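搜索本站 请输入关键词 搜索
四月 记录：格布桌笔记

上午到 Fullendale 二楼，先开窗，再看桌布。昨晚铺上去的时候已经晚了，灯光偏黄，看不出布面的经纬是不是正的。早上自然光从侧面进来，格子的凸棱有了影子，歪不歪一眼就能判断。结果是左后角偏了一点，靠近左侧的折痕还在，斜着走，很浅。这条折痕是运输时压出来的，在 Palline 的包装里布是对折以后又斜着塞进袋子的，所以它既不平行于长边也不平行于短边。用手抹了几遍，没有变化。熨斗在 Natusville 的库房，今天不过去取，先这样用。

布的颜色订单上写的是米色。上一块是纯白，换掉的原因是反光，拿白色的东西放上去边界不清楚，收拾桌子的时候有两次把白色瓶盖漏在桌上。米色好一些。华夫格的问题是另外一种：表面是一个个小方格，凸起和凹下之间有高差，圆的小东西放上去不会乱滚，这是优点；碎屑会落在凹处，抹布一推，碎屑只是从一格换到另一格，这是缺点。所以桌面清洁的顺序要改。以前是湿抹布擦一遍、干抹布擦一遍。现在应该先用粘毛滚筒，再把布整块提起来抖，最后才考虑局部擦拭。湿抹布先上的话，点心屑会变成糊，干了以后粘在棱上，要拿旧牙刷刷。

关于布的尺寸也记一下。前沿垂下来一小截，没有完全盖住桌架，灰白色的架子露出一条。我一开始想把布往前拉，让它多垂一些，把架子遮住，后来没有拉。前面垂得多，人走过去衣服会带到布，桌上的东西跟着移位，上个月杯子就是这样翻的。保持现在的垂量，露出来的那一条架子定期擦一下。后沿多出来的部分不折进去，直接放平。折进去会形成一道双层的台阶，瓶子放在台阶上会往前倾。

桌子本身的水平复查了一遍。水平尺放在布上读数不可信，格子会让尺底架空，轻轻一碰气泡就走。把布的一角掀开，直接放在桌面上读，气泡偏右，偏得很少。右前脚的调节脚往外旋了半圈，再读，居中。这张桌子每次挪动之后都会偏右，我怀疑是那一侧的地面低，和桌腿没有关系。想验证的话把桌子掉个头再测一次就行，今天没有做，桌上已经开始放东西了。

后面的隔断没有动。深棕色的布幅，浅灰色的金属立杆，是 Visser 的旧款，接头处是卡扣。布幅有竖向的褶，褶里存灰，用吸尘器的扁嘴从上往下走，嘴不要贴死，贴死了布会被吸进去，发出很响的声音，而且吸过的地方会留下一道浅印。左边那根立杆看上去是斜的。我从正面和侧面各看了一次，站的位置不同，斜的程度也不同，需要吊一根铅垂线才能下结论。线和配重在工具盒里，工具盒今天被别的房间借走了。写进待办。

上午剩下的时间整理桌面分类的规则。这件事拖了一阵。桌面上的东西每天都差不多，但每天收的方法都不一样，结果是同一个东西在不同的日子出现在不同的抽屉里，找的时间比用的时间长。我按下面的思路重新写了一遍，写在纸上，贴在柜门内侧。

第一层按能不能进口来分。吃的和喝的归一边，其他归另一边。这条看起来多余，执行的时候最容易破。图钉盒和点心袋放得很近的情况出现过，虽然图钉盒有盖，但盖子是圆的，边缘有一点变形，扣上以后用力一按会弹开一侧。图钉掉进点心袋里，后果不用展开写。所以规则是收拾时先收图钉，图钉进抽屉之后才碰食物。

第二层按容器能不能立住来分。能立住的靠后放，立不住的单独处理。瓶子横放的时候占的面积是竖放的好几倍，还会挡住后面的东西。但是有一种方瓶，瓶身带棱，横放也很稳，格布上基本不动，午饭时间大家习惯随手一横。竖起来反而因为瓶底小，在软布上晃。我做过简单的比较：同一个瓶子，同样的水量，立在布上，从侧面用指尖推瓶肩，在格布上比在裸桌面上更早倾倒，原因是瓶底的边压进凹格，等于支点内移。水少的时候更明显。这个结果说明竖放这条规则要加限定：桌面使用期间不强求，收进柜子时一律竖放，盖子拧到位。

第三层按有没有电来分。目前有电的只有手持小风扇。它的充电口朝向、充电线的接头和以前那一把不同，旧线插不进去，线已经单独捆好，写了标签。风扇收的时候不进抽屉，抽屉里有回形针和图钉，进气的格栅朝下放的话容易掉进异物。放在柜子中层，格栅朝上或者朝侧面，手柄靠里。

分类写完，对照桌面走了一遍。
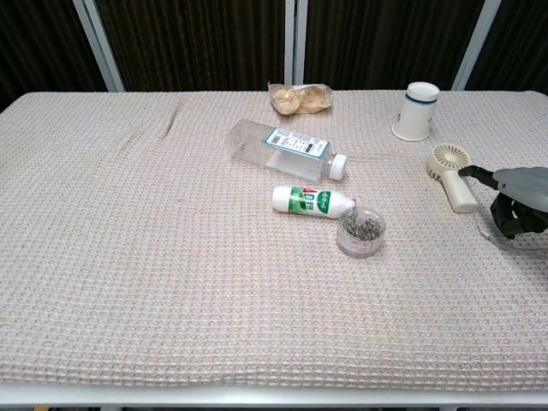 先说饮料类。方身的水瓶，透明的，标签白色和浅蓝色，带条码。小白瓶，绿色标签，上面有红色的字母 A 和白色的 D，这种小瓶以前是成排买的，外面有一层塑封膜，拆了膜以后就到处都是，柜顶、窗台、椅子下面都找到过。小瓶的回收要注意盖子，瓶身扁一压就瘪，盖子不拧下来里面有气，压不下去，回收袋很快就满了。规则：喝完当场拧开，压扁，再拧上。水瓶同样处理，带棱的瓶身压的时候沿着棱的方向折，横着折会弹回来。

纸杯单独一类。白色，上部有一道深蓝的色带，杯口留一圈白边。纸杯的问题是无法区分哪个是谁的，也无法区分用过和没用过。我以前的做法是在杯底写日期，写的时候要把杯子翻过来，里面有水就没法写，所以这条形同虚设。现在改成写在深蓝带下面的白色部分，用油性笔，取杯时就写。没有写的一律按用过处理，倒掉，扔掉。一条补充：纸杯不要放在桌子的角上，离桌沿至少留出一只手掌的宽度。格布对纸杯的影响比对瓶子小，杯底是一圈卷边，压在凸棱上接触点多，推的时候先滑动后倾倒，比较安全。

点心。小透明袋，碎块，浅褐色。袋子有褶，收的时候把空气赶出去，从袋底往上卷，卷到袋口再夹。之前用的是长尾夹，夹得太紧，袋口会被咬出小孔，换成木夹以后没有再出现。碎块掉屑的问题在袋子里解决不了，只能在取的时候解决：下面垫一张纸巾，取完把纸巾对折，屑包在里面一起扔。布面上如果已经有屑，按前面写的顺序处理，不要用手掌扫。用手掌扫的时候会把屑压进格子，这个我自己也经常犯。

图钉。银色金属的，装在小圆透明盒里，盒子侧面有一张红白小标签。现有库存够用，不再补。图钉的用途只有一个，往走廊的软木板上钉通知。既然只在走廊用，盒子就应该放在走廊，放在这张桌上没有道理，但走廊没有抽屉，只有一个窗台，窗台上放过一次，被风吹开的窗扇扫到地上，捡了一个下午，后来隔了很久还在鞋底发现一枚。所以还是放回这边。折中办法是给盒子缠一道皮筋。皮筋绕在盖子和盒底之间，十字交叉，取用时多一个动作，能接受。

捡图钉的方法也记一下，以后用得上。磁铁包在薄塑料袋里，贴着地面慢慢走，吸满以后把塑料袋翻过来，图钉就全部在袋子里面，磁铁是干净的。在格布上不要用这个办法，磁铁会连布一起带起来，图钉尖勾住凸棱，拔出来会抽丝。布上的图钉用手一枚一枚捏住帽拿起来，方向垂直向上。

风扇。奶油色，圆头，圆柱手柄。横放在格布上比较稳，手柄虽然是圆的，圆头比手柄宽，两边互相卡住，滚不起来。格栅的缝里有灰，棉签可以伸进去，棉签头要先捏扁。叶片背面够不到，前盖应该是旋开的，我试着逆时针转，没有动，没有继续用力。说明书上没有写拆卸的步骤，只写了不要用水冲。先把外面擦干净。

下午一点以后复查布面。早上那条斜折痕仍然可见，但比上午浅。布在桌上自己会松弛，湿度高的时候更快。我想做一个定量的记录，在折痕的高点放一把钢尺，看尺底的缝能塞进几张打印纸。一开始能塞进 5 张，下午再试只能塞进 3 张。方法很粗，纸的厚度是 80 克的普通复印纸，没有卡尺可以核对，作为相对值够了。明天同一时间再测一次，如果还有下降，就不去库房拿熨斗了。

洗涤的事。Palline 的洗标写的是机洗，水温不超过 60 度，不漂白，低温烘干。我不打算用到上限。华夫格遇热会缩，缩了以后格子更深，碎屑更难清理，前沿那一截垂量也会没有。上一块白的就是这样，第一次洗就用了高温，拿回来铺上，前后都够不到边，只能当中间的垫布用，后来剪成了抹布。剪成抹布倒是很好用，吸水快，擦隔断的金属杆不留毛。新的这块先冷水过一次，自然晾干，晾的时候不要夹角，夹角会拉长，整块布就变成菱形，再怎么铺都对不齐桌沿。搭在杆子上，从中线对折，两边等长。

晾的位置也有问题。窗边的杆子太短，布搭上去两头会堆在一起，干得不均匀，堆的地方会留下一股潮味。Natusville 那边有长杆，但路上来回要占掉半天。另一个选择是把隔断的横杆临时当晾杆用，高度合适，长度也够。顾虑是深棕色的布幅会不会掉色，潮的米色布贴上去，染上了就洗不掉。可以先做一个小试验：拿一块白色旧布剪下来的边角，弄湿，压在棕色布幅的背面下沿，过一个晚上看有没有颜色转移。边角料柜子里有。试验不占地方，今天收工前就放上。

下午中段处理桌下。桌架下方的地面平时看不到，暗，东西掉下去没有人捡。用手电贴着地面照，灰尘和小件的影子会拉得很长，比从上面照清楚。找到瓶盖、一截胶带、半张收据。收据上的字褪了，看不出是哪里的，扔掉。瓶盖是白色的，和今天桌上的瓶子配不配不去追究，进回收袋。地面用干拖，靠墙那一侧拖把进不去，把桌子往外拉一点就可以，但桌子一拉水平又要重调，所以改用长柄的毛刷从侧面伸进去扫。扫出来的灰比预想的多，说明上次桌下没有扫到底。清扫表上那一栏是打了勾的，那个勾是我自己打的。

清扫表需要重新设计。现在的表只有一列，写“桌面及周围”，打勾的人可以理解成任何范围。打算拆成几列：布面、桌沿和桌架、桌下、隔断布幅、隔断立杆。抽屉不列进去，抽屉单独有一张。表格的格子要大，铅笔写字的地方不够的话大家会写到格子外面，对不上行。纸张横放。表头用打印，日期手写。挂的位置从门后换到柜门外侧，高度以坐着也能写为准。

抽屉里顺便看了一下。上层是文具，中间的隔板松了，推拉的时候会往前滑，把笔卡住。隔板两端原来有泡棉胶，老化了，一碰就掉粉。刮干净，用酒精擦，重新贴。贴完要压住放一阵，今天拿两本旧目录压着，明天再装东西进去。图钉盒的位置定在上层右后角，隔板固定之后那里正好是一个小方格，盒子放进去不晃。在那之前它先放在柜子中层，和风扇隔开。

下层是线。线的整理以前做过，每根绕成圈，用扎带扎住，写标签。标签用的是普通纸胶带，时间一长就卷边，字也淡了。换成布胶带，字写在对折的小旗上，两面都写。有几根线没有标签，也不知道配什么设备，先单独放一袋，袋外写“待确认”。过一个季度还没有人来认，就送去库房。风扇的线在最外面，方便拿。

四点前后光线变了，隔断的影子压到桌子后半边，布面的格子看得更清楚，又找到一处早上没注意到的勾丝，在右侧靠近桌沿的地方，线头露出来很短。不要剪。剪掉以后周围的线会松，洗一次就成洞。用缝衣针从背面把线头勾回去，在背面打一个很小的结。针线盒里的针偏粗，从格子的凹处下针，阻力小一些，做完正面基本看不出来。勾丝的来源不清楚，可能是金属尺的角，我测折痕的时候确实拖过一次尺子。以后放尺和取尺都要抬起来，不拖。

晚些时候写采购单。粘毛滚筒的替换纸，布胶带，木夹，油性笔一支。棉签还有。纸杯还有大半条，但杯子的颜色下一批最好换成浅色带，深蓝带上写不了字，可写的面积只有下面那一段。查了一下 Fullendale 楼下的小店，只有纯白的，纯白的可以，写字的地方多。单子夹在清扫表后面。

待办，按先后：
铅垂线，测左侧立杆。
布面折痕，下午同一时间复测。
隔断布幅掉色试验，早上取样看结果。
抽屉隔板，取下压着的目录，检查胶。
清扫表，打印新版。
图钉盒，缠皮筋，入抽屉。
风扇前盖，再查有没有拆法，没有就不拆。

六点关窗。走之前又看了一眼水平，掀开布角，放尺，气泡还在中间。布角放回去的时候对准了桌沿的第三道棱，下次从这里开始对。掉色试验的湿布边已经压好，在布幅背面靠右，外面看不到，柜门上贴了纸条，免得被当成垃圾收走。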